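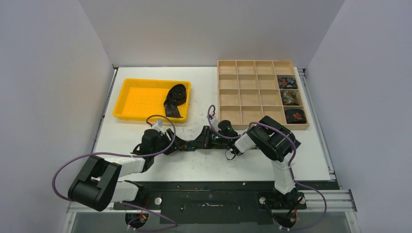

서랍 속 벨트와 양말 정리하기

벨트는 걸어 두면 버클 무게 때문에 구멍 쪽이 늘어나기 쉽습니다. 서랍에 넣을 때는 버클을 안쪽에 두고 끝까지 느슨하게 말아 주세요. 세게 말면 가죽에 주름이 남습니다.

준비물
칸막이 정리함 1개
얕은 트레이 2개
마른 천

순서
1. 서랍을 비우고 마른 천으로 바닥을 닦습니다.
2. 서랍 안쪽 폭을 잽니다. 저희 집 서랍은 585mm였습니다. 손잡이 나사가 안으로 튀어나온 서랍은 그만큼 빼고 계산합니다.
3. 양말은 발목을 맞춰 포갠 뒤 발끝부터 말아 한 칸에 한 켤레씩 넣습니다. 두꺼운 겨울 양말은 칸에 안 들어가므로 트레이로 보냅니다.
4. 벨트와 가방끈은 트레이에 눕혀 담습니다. 말린 것이 자꾸 풀리면 고무줄 대신 면 끈으로 한 번만 묶습니다.
5. 자주 쓰는 것을 앞쪽에 두고 서랍을 끝까지 여닫아 걸리는 곳이 없는지 봅니다.

정리함은 Naritz 제품을 썼고 트레이는 동네 생활용품점에서 개당 약 2,000원에 샀습니다. 미끄럼 방지 시트는 500원짜리를 잘라 깔아도 충분합니다.

가죽 벨트는 2월쯤 한 번 꺼내 그늘에서 바람을 쐬어 주세요. 방습제도 그때 같이 바꿉니다.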